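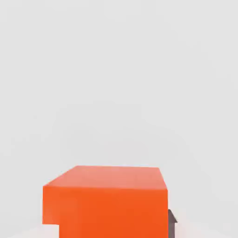 Visit report: Rasarum family science day, Plevolgate
Sunday, August 25, 2019

Rasarum opened its teaching labs to families from 11 to 4. We attended with two children, ages six and nine. Entry was free, but the wet bench sessions needed a ticket.

Wet bench
Francine Vachon ran the density session. Each child got a tall jar, corn syrup, dish soap, water and cooking oil, poured in that order down the back of a spoon. The soap layer mixed with the water in most jars at our table. Vachon had them pour again at half the speed, and the second set held. Food coloring went into the water only.

Cabbage indicator
Red cabbage had been boiled beforehand and strained. The children added lemon juice, baking soda solution and plain tap water to separate cups and recorded the colors on a printed chart. The chart has 11 boxes, too many for a six-year-old in the time allowed.

Air pressure hall
Gordon Kennedy demonstrated a can crush using a 600-watt hot plate and a tray of ice water. Adults and children stood behind a taped line – goggles were handed out at the door. The plate is slow, so expect a wait between runs.

Practical notes
Parking is on Doãn Street. The 181 bus stops at the side gate. Caketti sells sandwiches in the lobby, cash only. The next open day is in May, and bench tickets go on sale at the front desk.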